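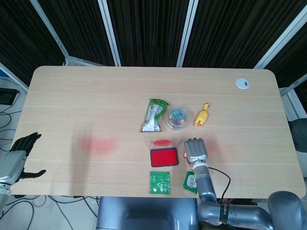
Why do people sort things into groups? Sorting lets us find what we need again, and it lets us talk about many things at once with a single word.

Chapter 4
Putting Things in Order

Think about the last time you walked into a grocery store you had never visited before. You wanted rice. You had no map, and you still found it, probably in a couple of minutes. Somebody had put the rice near the beans and the pasta, and you already had a good guess that they would. You and a stranger agreed on where rice belongs without ever speaking. I find that wonderful, and this whole chapter grows out of it!

People have been sorting for a very long time. Clay tablets more than 2,000 years old list trees with trees and birds with birds, and some of those lists were copied out by students learning to write. (If you have ever groaned over a spelling list, you have company going back a long way.)

Now take a smaller case. The town library in Brosholm once kept its books by size, tallest on the bottom shelf. It looked neat, it saved space, and a reader who wanted a book on bees had to ask at the desk. Then the library changed over to subjects. The shelves looked ragged after that, with thin books leaning on fat ones, but a child could walk straight to the bees and find a book on wasps sitting right beside them. Both systems worked. They just worked for different people - the first for whoever had to fit the books in, the second for whoever wanted to read them.

Keep that library in mind as you read. Every time we meet a new system, ask who it helps and what it makes hard to find.

In Section 2 you will sort a set of 48 buttons by a rule of your own, then trade with a partner and try to guess each other's rule. It's harder than it sounds, and arguments are welcome. Is a gray button with a blue rim gray or blue? Where does the broken one go? Questions like these come up in museums, hospitals, and kitchen drawers, and the people who work there have to settle them every day.

Words to know
Category: a group of things that share something.
Rule: the test that decides what goes in a category.
Borderline case: a thing that fits two categories, or none very well.

Before you read
Open a drawer at home and write down how it is sorted. If it isn't sorted at all, write down how you find things in it anyway.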